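Home | Forums | Controls and Planning | Task Board Working Group | Search
Last updated: 28 Apr 2025

Thread: Frame handling in the Istia planner

oona_kemppainen
Members are asked to comment on a proposed change to the approach stage. At present the planner computes the board pose once, from the head camera, and carries it through the full sequence. I propose that the pose be refined from the wrist camera before any contact with a small feature. Errors acceptable at a push button are not acceptable at a narrow tab, where the fingertips hide much of the target.

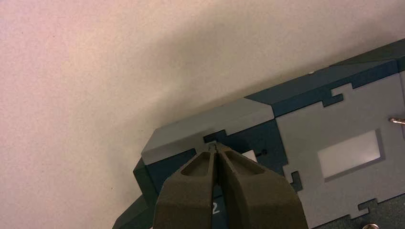 The refinement step would run at a fixed standoff, with a limit of 315 ms. If the limit is exceeded, the planner would keep the head camera pose and write a warning to the log.

c_buckley
I do not support the fallback as written. A warning is of little use once the arm is committed to the motion. The Eltach branch stops and requests a new plan, and the Stidport site has used it since December without complaint.

mdoherty
The Eltach behavior is safe but slow. Of the 311 runs I reviewed at Stidport, 77 included at least one stop, and most of those stops were on the toggle switches, where the original pose was adequate. I would ask that the tolerance be set per feature.

rongrong.wei
Per-feature tolerance is already supported in the board file, although the parser ignores the field. I can submit a patch. The seams between gray and teal panels also produce false corners in the wrist view, and the matcher should mask them.

c_buckley
Masking the seams removes the best edges available to us. I would prefer to keep them and reject poor matches later.

oona_kemppainen
Both options will be tested. The proposed settings are divided by board section, with the buttons and sliders on the left, the toggles in the middle, and the jacks and rotary knob on the right.
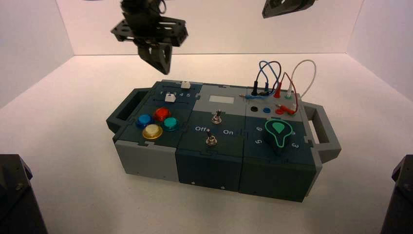
Proposed settings, revision 2

1. Left section: head camera pose for the buttons; wrist refinement for the slider knobs.
2. Middle section: head camera pose, with a stop on timeout.
3. Right section: wrist refinement required, with no fallback.

cormac_on
Item 2 should permit one retry before the stop. The Noonan logger holds 2,000 entries, so the extra records are not a concern.

oona_kemppainen
Accepted. Item 2 will be amended. Item 3 remains open until the patch from Rongrong Wei has been reviewed.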